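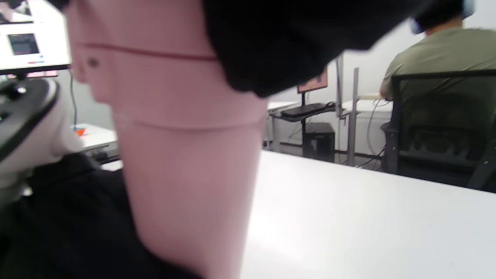

15 octobre 2020. Tour de l'open space, côté bureaux blancs et grande table. Comme d'habitude je coche, je commente et je m'étale un peu trop, vous me connaissez !

Légende : [x] c'est bon, [~] à surveiller, [ ] à reprendre.

## 1. Gobelets et boissons

- [x] **Un couvercle sur tout ce qui se boit près d'un écran.** Je continue à défendre les grands gobelets droits, mais avec le couvercle bien enfoncé. La dernière grosse catastrophe remonte à mai, un thé à la menthe dans un clavier, et je préfère ne pas revivre l'odeur.
- [~] **Gobelet loin du coude.** Un verre haut, ça bascule pour un rien. Une manche un peu ample, on se penche pour attraper un stylo, et hop. Le mieux : au fond du bureau, du côté de la main qui ne tient pas la souris.
- [ ] **Rinçage du soir.** J'ai retrouvé deux gobelets oubliés derrière l'imprimante, je n'ai pas ouvert les couvercles, je n'en avais pas le courage. Ils sont dans l'évier de la cuisine, venez les chercher.

## 2. Bureaux et écrans

- [x] **Câble d'écran dégagé.** Un câble qui pend sous l'écran, ça ne me dérange pas tant qu'il ne tire pas et qu'on ne peut pas y prendre le genou. J'ai passé la main sous chaque plateau, pas de prise chaude.
- [~] **Petits objets sur le plateau.** Les babioles de couleur égayent bien le blanc des bureaux (j'ai les miennes, je ne vais pas faire la morale), mais pas sur les grilles d'aération ni sur les multiprises, s'il vous plaît.
- [ ] **Multiprise du poste 9.** Elle est toujours branchée sur une autre multiprise ! Je l'avais déjà notée en mai. Pisto doit nous livrer un modèle plus long, en attendant on débranche le chauffe-tasse.

## 3. Grande table blanche

Ma préférée, celle-là, c'est le seul endroit où je n'ai presque jamais rien à dire.

- [x] **Coins arrondis, bords droits.** J'ai fait le tour avec la paume : pas d'éclat, pas d'arête. On avait hésité avec le plateau Skaltirano à angles vifs, et mes hanches nous remercient encore.
- [x] **Surface propre.** Le mat marque moins que le brillant mais il retient le gras, donc chiffon humide et une goutte de savon, jamais la poudre à récurer.

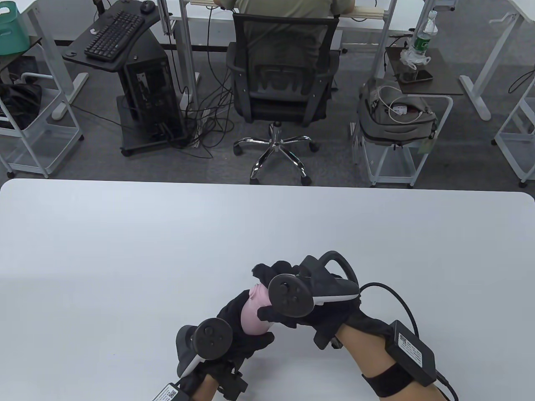

- [x] **On libère le plateau avant de commencer à manipuler quelque chose.** Même pour une bricole rose qui tient entre les doigts ! Les sacs et les ordinateurs vont ailleurs, et tout de suite c'est plus tranquille pour tout le monde.
- [~] **Câbles du côté où on travaille.** Quand un fil part du bras et redescend vers le bord de la table, on regarde où il passe avant de se retourner. J'aimerais bien qu'on garde cette habitude, même quand on est pressé.
- [~] **Gants et sangles.** Les gants en tissu finissent par se détendre, et un gant qui glisse, c'est un objet par terre. Vérifiez aussi que les bandes élastiques ne serrent pas trop l'avant-bras : si ça laisse une marque, on desserre d'un cran.

## 4. Sol et passages

- [x] **Moquette grise.** Pas de bord relevé, pas de trou. J'ai compté à peu près 5 taches de café, mais ça, ce n'est pas de la sécurité, c'est de la décoration.
- [~] **Chariots.** Ils sont pratiques, je les adore, mais ils ont une fâcheuse tendance à migrer vers le couloir. Freins mis et rangés le long des bureaux quand on n'en a plus besoin.
- [x] **Fauteuils.** Dossiers en maille vérifiés, piètements chromés à cinq branches bien stables, roulettes noires débarrassées de leurs cheveux (un régal). Laissez juste de quoi reculer entre votre siège et la table, surtout quand quelqu'un travaille dans votre dos.

## À faire avant mon prochain tour

- Relancer Pisto pour la multiprise
- Demander à Yuen un lot de gants plus petits
- Vider l'évier, je ne le redirai pas (si, je le redirai)
- Commander du savon doux chez Kalance, le bidon sonne creux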